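Bistenetti Budget Binder Review: Paper Envelopes for a Person Who Swore She Was Done With Paper

By Trinidad Dalisay
November 25, 2020
6 min read

Print | E-mail this article

I have a graveyard of budgeting stuff. There's a folder on my phone with apps I opened twice, a spreadsheet with beautiful colors and no numbers past the second week, and a planner with a money section I used as a place to press a leaf. So when my sister-in-law Sunita handed me her spare Bistenetti binder back in August and said "just try it, you don't have to like it," I figured it would join the pile by Labor Day.

It didn't! I've been using it for 3 months now and I have opinions, so here we go.

First, what it is. The Bistenetti is a zip-up binder, a bit bigger than a paperback, with rings inside and a set of clear envelopes that snap in and out. Each envelope gets a label (groceries, gas, the dog, whatever) and a little ledger card that slides in behind it. You take out cash on payday, you split it between the envelopes, and when the envelope is empty you're finished with that category until the next payday. People were doing this with coffee cans when my grandmother was young. The company has made it nicer looking and added a workbook.

The reason I said yes was a card balance of $1,430 that I could not explain. If it had been a transmission or a root canal, fine, I'd have been annoyed and paid it down. But I went through the statement line by line and it was all small. Takeout, a candle, pharmacy runs where I went in for toothpaste and came out with a bag. I wasn't sleeping great either. I'd lie there doing subtraction. I won't claim a binder fixed my sleep, but I'm doing a lot less subtraction at two in the morning than I was.

Setting it up

Set aside a whole evening for this, and maybe do it with something on TV you don't care about. The workbook wants you to write down every regular bill, then every "sneaky" bill (their word, and I did find a streaming trial I'd been paying for since the spring), then pick your envelopes. It suggests way too many. I started with the full set and by the second payday I was standing in the pharmacy trying to decide if shampoo was "household" or "personal care" with a line behind me. I merged a bunch after that and life got better. If you buy one, skip straight to the chapter near the back called "A Smaller Start." It should be the first chapter, and I have no idea why it's hiding back there.

The labels are the peel-off kind and they stick well. Too well, maybe. I tried to rename one and took a strip of the plastic's shine off with it.

Using it in real life

Groceries is where it really worked on me. I put $300 in that envelope each payday and the first time around I blew through it with days to spare before the next one. I ate a lot of eggs. The second time I slowed down, and by the fourth I had a few bills left over, which I moved into the "fun" envelope and spent on a very good haircut. There's something about handing over actual twenties that makes me put the fancy crackers back. I knew that in theory (everybody's read that article) but it's different when you're the one holding the crackers.

The ledger cards I'm less sold on. You're supposed to write down each purchase, and the lines are so narrow that my handwriting, which is large and loopy, just runs across two of them. I gave up on writing stores and now only write the amount left. Sunita fills hers out completely with a fine-tip pen and is very smug about it.

Now for the obvious problem: a lot of places don't want cash this year. My usual lunch spot went card-only, and the self-checkouts at my supermarket quit taking bills for a while. The workbook does have a page on this. It tells you to pay by card, then move the same amount of cash from the envelope into a "pay back" envelope, and deposit that once a week. It works, but it's a chore, and I've forgotten the deposit more than once and ended up with a fat envelope of money sitting in a drawer. I also don't love carrying the whole binder around, so I take one envelope in my purse and leave the rest at home. The envelopes are thin enough for that. The snap closure isn't very strong, though, so put it in a pocket that zips.

How it compares

I tried two other things before this one, so quickly:

Skenent is an app, and it's a good app. It pulls in your accounts and sorts everything for you. My trouble was that it sorted everything for me, and I'd look at the pie chart and think "huh" and then go order noodles. If you're someone who sees a chart and changes your behavior, save yourself the trips to the ATM and get Skenent. My friend Timo Mühlbauer swears by it and he just paid off his car.

The Zulum planner is closer to the Bistenetti, all paper, but there's nowhere to put the money. You write what you plan to spend and then what you spent. It has gorgeous paper and a ribbon. I think it would suit a person with steady bills who likes to journal. I wanted something that would stop me at the register.

What I'd change

Wider lines on the ledger cards, please. A stronger zipper pull, too, because mine has already bent. And the refill envelopes only come in full packs, so when I lost one (it's in the car somewhere, I'm sure of it, and so is the gas money) I had to buy the whole set again. That stung a little coming from a company that's telling me not to waste money.

I'd also love it if the workbook were less bossy about treats. There's a page where you're meant to list your "leaks," and coffee is printed there already as if it's a given. I like my coffee. I gave it an envelope.

So would I buy it?

Mine was free, and I asked myself if I'd have paid for it. I would, yes, as long as you can get cash without a fee and you've already tried the app route and bounced off. If money arguments are the main problem at your house, I'd get one binder and do payday together at the table. My neighbor Mamta and her husband do it that way and they've divided up the envelopes so each of them is in charge of a few. If you're dealing with debt that's keeping you from paying rent or seeing a doctor, please call a nonprofit credit counselor first and think about stationery later.

The card is nearly down to zero, by the way. I have one more payment to go, and then I'm turning the "card" envelope into one for summer. I've got the new label written and everything, I'm just scared to peel the old one off.

We use cookies to remember your settings and see which articles people read. By continuing to browse, you agree to our cookie policy. Accept | Manage settings

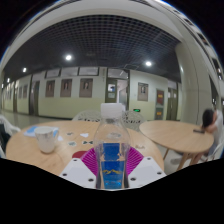
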